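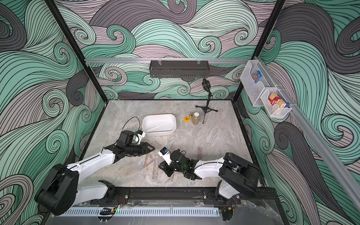

Storage is the part of the Piltar budget I was least convinced by, and after 11 weeks I am still not sold. The plan promised that wall storage would clear the worktop. The hanging basket on the back rail is a decent piece of hardware, but the white tub, the bottle with the white cap and the black tripod stand are all down on the tabletop. We paid for wall space and we are working off the table.

**Status, August 30, 2018**

1. Wall rails and baskets: installed, paid in full. The right-hand rail gets used for small packages. The back one I would call underused. Odport wants to sell us six more baskets and I see no case for it.

2. Surroundings: the patterned wall covering went up on schedule. Everyone says it is cheerful. I asked what it does for finding things and got no answer. The gray shelving in the adjoining area, with its crates and snack packages, cost far less and does more.

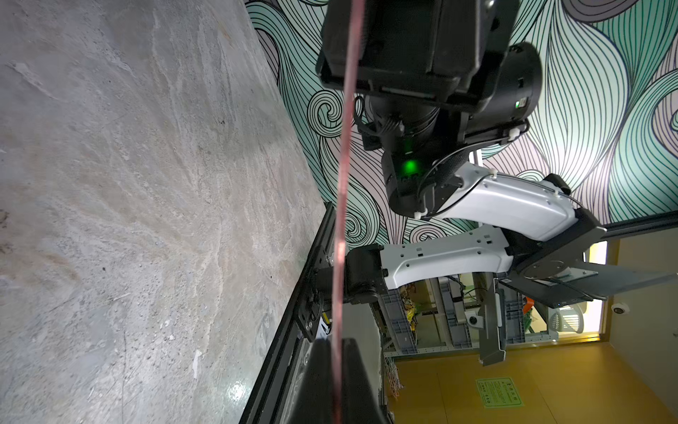 3. Drafting supplies: these were meant to have a labeled home by now. The current answer is a white tray on the table, with clear rulers and triangle templates in a stack. It keeps them together, I will give it that - but anyone after the bottom one has to lift out the rest.

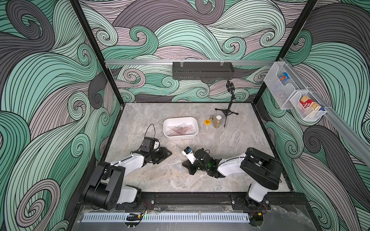 A divided tray from Pornenix costs $9 and I would rather try one than order more rail. If it fails we have lost very little.

Spending stands at 20 percent over the storage line, all of it on mounting parts. I recommend holding the second payment until October and asking Odport for a written layout first.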